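Bình Ninh règle les salles de réunion de Tallell depuis l'ouverture du site. Acousticien de formation, il travaille pour le bureau d'études Fovness et commence par le temps de réverbération.

« On me demande des panneaux muraux avant d'avoir mesuré quoi que ce soit. Je mesure à vide, puis avec quatre personnes assises. L'écart entre les deux relevés me dit déjà beaucoup. »

Le défaut le plus courant se situe selon lui entre 100 et 200 Hz. Les mousses minces n'y font presque rien. « Cinq centimètres de mousse travaillent bien à partir de 1 000 Hz. En dessous, il faut de l'épaisseur, ou une lame d'air derrière le matériau. Le client voit un mur couvert et croit le problème réglé. »

En novembre, Fovness a repris l'étage Châu, où les occupants se plaignaient de fatigue en visioconférence. Định Lục, responsable technique du site, avait relevé un écho entre deux cloisons vitrées parallèles. « Nous avons incliné une paroi de quelques degrés et posé un absorbant au plafond, dit-il. Le devis Jasasier prévoyait de traiter les quatre murs. »

Bình Ninh se méfie aussi des séparations mobiles. Un paravent léger coupe la vue, très peu le son – surtout dans les graves. « Il peut casser une réflexion dans les aigus. Pour l'isolement entre deux postes, je ne le compte pas dans le calcul. »

Reste le mobilier, qu'il fait entrer dans ses relevés : plateaux nus, tables garnies de tissu, sièges rembourrés. 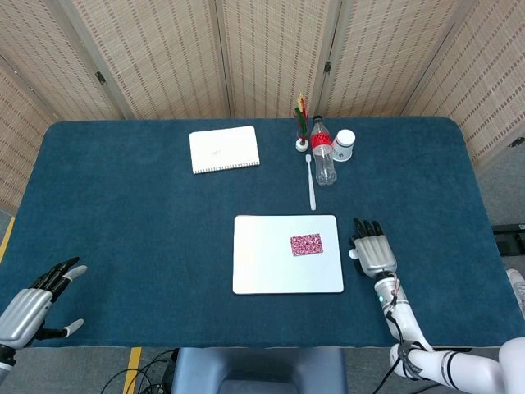
Table à tapis de feutre et paravent pliant à panneaux tissés beiges.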